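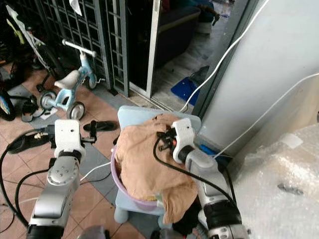
Right gripper pressing on the cloth over the basin, left one empty for work. Both arms with white gripper housings, cables outside.

Home | Arms | Grippers | Cameras | Spares | Bench notes

Nuna two-finger gripper
Updated June, by the Bosport shop desk

Price: $491 each, $940 the pair. Mounting ring included. Cable not included, pick your length at checkout.

Black fingers, white housing. Fits the Felamska arm straight out of the box. Other arms need the adapter plate, ask first.

How it did on cloth

Ran it against the Weerakoon parallel gripper, same arm, same cloth, same basin. Laundry-type work mostly. Pick the cloth off the rim, lift, fold once, put back.

Nuna: 61 picks before we had to re-zero the fingers. Good on a bunched up edge. Not so good on a flat single layer, the tips slide over it unless you come in steep. Wrist angled down helps alot.

Weerakoon: stronger squeeze, slower to open. Wider body too, so it bumps the rim on a round basin. Better pick for boxes and bottles.

Controller: used the stock one for both. Default speed is too fast for fabric, drop it to half. Force limit on low. We forgot on the first run and dragged the basin.

Cables: leave slack at the wrist. A tight loop pulls on the connector when the arm reaches out. Long cable is worth the extra if your working near the floor.

Camera: head view only for this test. Fine for finding the cloth, weak on the far side of the basin where the gripper blocks it. A wrist camera would fix that, bracket due in stock Wednesday.

Full kit, two Felamska arms plus Nuna pair and controller: $2,087. Ships in two boxes. Spare finger pads sold seperately.

Returns OK if the housing hasn't been opened.

Contact Bosport | Shipping | Returns | © Bosport, all rights reserved | Back to top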